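**September, 4:40 pm, lamp task**

Great afternoon! We got 69 new lamp episodes with the hand-held gripper, which brings the set to 1,115, and Jennylyn thinks 4,000 is within reach if we keep two stations going. Benjie wants more variety in the approach angles (me too, the side grasps are getting samey).
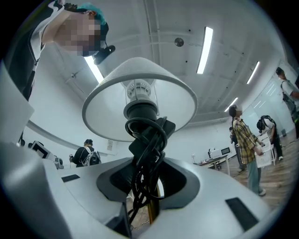
Cables are still my favorite part of this one. Every wrap gives the policy something new to deal with, so please don't tidy them between takes! Remedios is adding a "cable wrapped" tag tonight. Next up: shade tilts, slower starts.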